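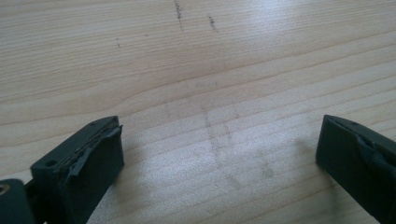
Light wooden tabletop, with short dark streaks near the top and a large faint smudge in the middle.

Vellell Tabletop Marks, data card

Version 2, Nov 20, 2019

Summary

Vellell Tabletop Marks is a small collection of pictures of light wooden tabletops in everyday use, together with a table of written notes about the marks on them. The collection has 388 pictures and 472 notes. One picture can have several notes, and some pictures have none.

By a mark we mean any visible change of color on the surface which does not belong to the wood: streaks, specks, smudges, rings from cups, traces of tape. Scratches and dents are written down also, but in a separate column, as they can be felt with a finger and the others mostly can not.

The tables stand in shared workrooms in Plurno. They were ordered from Tronwood, and the later ones were refinished by the workshop Palamarchuk. We do not know which finish was used on each table, so please do not compare the finishes on the base of this collection.

What is in the folder

The folder "pictures" has all the pictures, sorted by room.
The file "notes" is a plain table, one line for one mark.
The file "objects" lists the things which stand on the tables, in short common words (cup, tube, box, lamp).
The file "changes" tells what was corrected after the first version.

Columns of the notes table

kind: streak, speck, smudge, ring, tape, other
tone: faint, middle, dark
edge: sharp or soft
place: left, center or right of the visible wood
glare: yes, if a bright reflection lies on the wood anywhere in the picture
felt: filled in only for scratches and dents
remark: free text, often empty

How we write the notes

The most difficult part is to keep the grain and the marks separate. On blond wood some grain lines are darker than the others, and where they bend they can look like something spilled. Our rule is to follow the line with the eye. If it continues along with its neighbors, it is grain and it gets no note. If it goes across the neighbors, or stops suddenly, we write it down.

A streak is longer than it is wide. It may be broken into small specks, and it is still one streak when the specks keep one direction. A speck which stands alone gets its own line in the table.

A smudge has a soft edge. When there are darker strokes inside of the smudge, we do not note them one by one. We write "with strokes" in the remark.

We name the look and not the material. A gray mark may look like pencil, but from a picture we can not tell if it is graphite, dust or something else. In the first version we had a kind called "pencil", and it was removed.

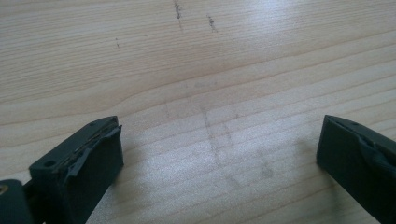 One user of the first version wrote to us that the word "faint" is of no use without a comparison, because he had marked the same smudge as faint in the morning and as middle after lunch, only by turning his screen. He asked for a gray scale in every picture.

We could not add a scale to pictures which already exist. What we did is to write the tone a second time, by another person and on another screen, without seeing the first answer. In 25 notes the two answers were two steps apart. These lines have the word "unsure" in the remark, and it is better to leave them out if the tone is important for your work.

Glare

Pale wood with a smooth surface reflects the windows and the ceiling lights. In the bright area the grain becomes weak or disappears, and a faint mark would disappear with it. Please read "no note" in such a place as "we can not see", and do not read it as "clean".

Objects on the tables

Things that stand on the wood hide a part of it. We do not guess what is under them. Fixed parts of the table, for example the round holes for cables, are in the objects file with the word "fixed", and the dark inside of such a hole is never a mark. 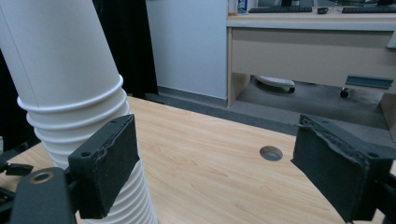 White tube with a ribbed lower section; a round cable hole with a gray rim is in the tabletop.

For the tall objects we write only the part that can be seen. Shadows get no note, even when they lie on the wood and have a soft edge like a smudge. This mistake was made often in September, and most of the corrections in the "changes" file are about it.

Known problems

The collection is too much about light wood. Dark tables were planned and are not included.
The word "center" was used too generously in the first rooms.
Older texts mention 615 pictures. This was the number before the doubles were removed.
Some remarks are in two languages. We translate them slowly.

Use

You may use the pictures and the notes for teaching, for practice in describing surfaces, and for your own lists of repairs. If you publish something, please write the name Vellell Tabletop Marks and the version. Corrections to single notes are welcome, please send the line number and the new value.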